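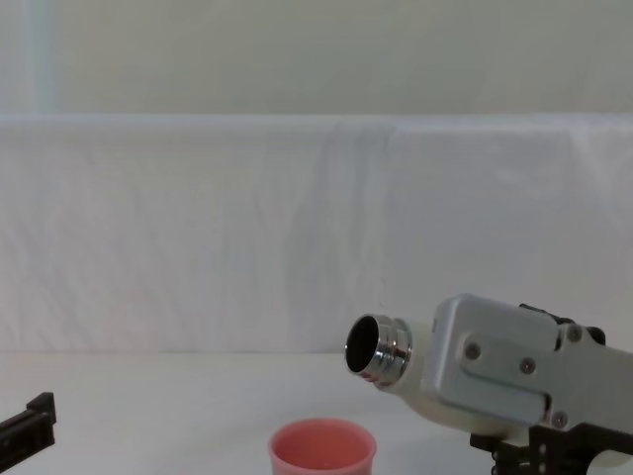
Gerrit Prins wants to know if the linocut of Kneath harbor is ever coming back, and whether I'd think about doing it in the dark green this time.

Gerrit, YES. I've been thinking about that block all week! I got it out of the drawer last night and the lino has gone a bit crumbly along one edge, but the boats are still crisp and so is the church.

Dark green is a lovely idea. I did the first lot in navy and always felt the hills looked a bit cold (my sister said so too, several times).

So here goes, a little edition of 18, on the cream paper I bought too much of before the holidays. I'll sign and number them on the kitchen table as usual, with the cat shut in the other room.

Mixing the green took most of the morning! Straight from the tube it was much too minty. A dab of black made it muddy, so I scraped that off and tried burnt umber, and oh, that's the one. It's the color of the water under the jetty when the tide's in.

First two proofs done. One has a fat thumbprint in the sky. The other I keep walking back to look at!

For those asking what I carve with: the same three gouges I started out with, plus a craft knife for the rigging. I do the rigging last, with the radio off.

Somebody asked about framing too. The print fits a standard square frame with a mat, and the little shop in Clatau will cut a mat while you wait if yours is an odd size.

Other news while the ink dries! I've got a table at the Flarnska makers' market at the end of January. I'll have the harbor prints if they behave, the gull cards, and the new tea towels, which have finally arrived and are so much softer than the last batch.

Also bringing the driftwood hooks. We found the best piece yet on the beach at Flako, long and silvery with a knot right in the middle, and it's going to be a coat rack for our own hall. I'm not selling that one, sorry!

OK, back to the press. I've cleared both washing lines for drying and there's a row of prints over the bathtub already.

Gerrit, number 3 is yours if you want it. It has the cleanest sky so far and the little red buoy came out just right!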